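Towels first, opinions later: an afternoon with Osaze Jibrin

I had been putting off this conversation for weeks, mostly because I knew I'd come home and look at my own linen closet with shame. (I did. It was bad.) But Osaze Jibrin is such easy company that I forgave him by the second cup of coffee.

Osaze looks after the household textiles at Zabala, a guest house with more bathrooms than sense, and he has been writing little folding guides for the Skamville neighborhood newsletter since September. Before that he spent four years in the laundry at Stustum. He reckons they went through 600 towels on a busy day there. "601," he corrected me, laughing. "There was always one more behind the door."

I asked him where people go wrong and he didn't even let me finish.

"They fold for the shelf in the store," he said. "You know, that perfect square with the edges tucked in. Then they get home and their shelf is a different depth and the whole pile falls on their head. Measure the shelf! Mine at home is 55 centimeters deep and I fold to that. I don't care what it looks like in a magazine."

He's a sorter before he's a folder, and everything goes down in the open where he can see it before it goes anywhere else. Bath towels in one spot, cleaning cloths in another, and the odd ones in a heap until he decides. I told him my system is to shove it all in and lean on the door. He was very polite about it. 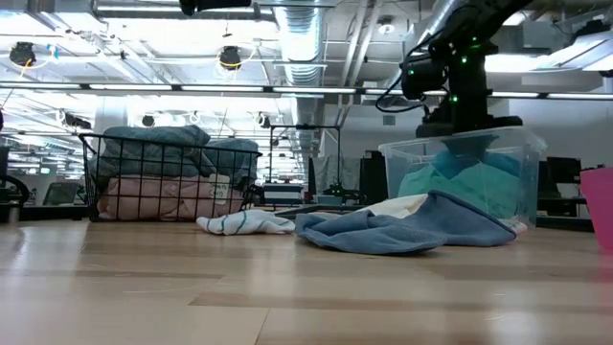 Wire basket on the left, clear bin on the right, and a few still waiting to be folded.

We got into baskets versus bins, which I thought would take two minutes and took most of an hour. Osaze likes wire for anything that gets used every day. "Air gets through, and you can see what's at the bottom without digging. The pink ones at the bottom, I'd forget I had them if that was a solid basket." Clear plastic is for the spares, the ones that sit for a month. He won't buy a colored bin at all anymore – he had a set of dark ones from Zirex and says he lost a whole season of beach towels in them.

And labels? I'm a label skeptic. I made some once with a proper label maker and then ignored every single one.

"So write them by hand," he said. "A bit of white paper and a marker. If it's ugly you'll change it when you need to. The nice printed ones, people are scared to throw them out, so the label says sheets and inside it's Christmas lights."

His old boss, Ivars Koppel, taught him to keep microfiber well away from the bath towels, and he's still strict on that one. Separate wash, separate pile. "Ivars would come by with his coffee, pick a blue cloth out of my towels and just hold it up. He didn't say a word. I still hear him not saying it."

I wanted to know if he ever gets sick of it. He thought about that for a good while – long enough for me to eat the last cookie.

"The folding, no. Matching sets, yes. I've given up on sets. Put the stripes with the plain ones, who's looking?"

He showed me his thirds fold before I left, twice, slowly, and then a third time when I got it backwards. I've been practicing on the kitchen towels all week. The bath sheets are still on the chair.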